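**Play food for toddlers, soft stuff vs wooden velcro stuff?**

**prusik_mum49** wrote:
ok so need opinions fast, library toy shelf order goes in tonite. We run a little play cafe corner, kids 2 to 5, and the old food set is basically crumbs. Choices are the wooden cut-apart kind with velcro or the soft squishy plastic kind. Budget is not huge. Anyone had either for more than a year??

**gajdos_g** wrote:
Wooden. Not even close. Velcro goes fuzzy but you can replace the dots, I did ours in July, took one evening. Soft ones get sticky and every bit of lint in the building lives on them after that.

**CatrinBellis** wrote:
Disagree w/ gajdos. Wood gets thrown. Wood to the forehead is a whole afternoon of ice packs and forms. We went soft two years ago and I'm not going back. Wash in a mesh bag, air dry on a rack, done.

**gajdos_g** wrote:
air dry for how long tho. ours had water inside. squeezed a pear and it was brown. never again

**CatrinBellis** wrote:
That's the hollow ones with the squeaker hole. Get ones with no hole. Different thing entirely.

**prusik_mum49** wrote:
ok no hole, noted. what about plates? we have metal ones from a camping set and the NOISE

**EJarman** wrote:
Plastic plates, plain color, light ones. Kids see the food better on a light plate. Skip the ones with cartoon prints, the print peels and then they pick at it and then they eat it.

Also don't buy the giant sets. I got a big tub once and half of it was, like, nine kinds of gray fish. They want strawberry, banana, something sausage shaped. That's the menu. That's what gets fought over.

**jerkier** wrote:
lol the banana. We have 3 and it's never enough

but real question, peeled banana or the one with the skin on? my co-teacher says peeled looks weird and kids don't know what it is. I say they know exactly what it is

**CatrinBellis** wrote:
Skin on. The peeled ones look like nothing. Had a kid serve me one as "fish" for a month.

**jerkier** wrote:
so?? fish is fine. it's pretend

**EJarman** wrote:
With jerkier on this. Peeled half-open ones are more fun, there's a flap to grab. Ours on a table with some of the rest:

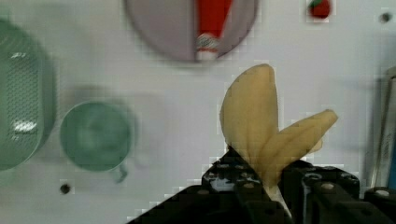 *the banana in question, plus strawberry and a red thing on the plate*

**gajdos_g** wrote:
what IS the red thing. hot dog?

**EJarman** wrote:
Sausage in our house. My sister says chili. Depends who's cooking

**CatrinBellis** wrote:
See that banana would be fish by lunchtime. I rest my case. Strawberry is cute though, I'll give you that. Do the leaves stay on? Ours were glued and came off week one, ended up pulling the whole lot for choking.

**EJarman** wrote:
Haven't lost one yet. I tug them all before they go out, anything that wiggles goes in the trash. Small stuff like that I keep for the over 3s anyway, the little ones get the big pieces

**prusik_mum49** wrote:
ok that's a good point, our 2s are in the same room so strawberrys might be out. or go on the high shelf

how do you all wash? dishwasher?

**gajdos_g** wrote:
wooden: damp cloth, little vinegar, towel it right away. never soak.

**CatrinBellis** wrote:
Sink, dish soap, rinse twice, rack overnight. Tried top rack of the dishwasher once and the corn came out bent. Plates are fine in there.

**jerkier** wrote:
bent corn is a feature

we do fridays... well whenever someone remembers. bucket of soapy water outside and the kids wash it themselves. best activity of the week tbh, costs zero

**prusik_mum49** wrote:
stealing that. ok ordering soft, no holes, plain plates, both bananas so you can all stop. thx everyone

**gajdos_g** wrote:
you'll be back for wood. check the seams when they come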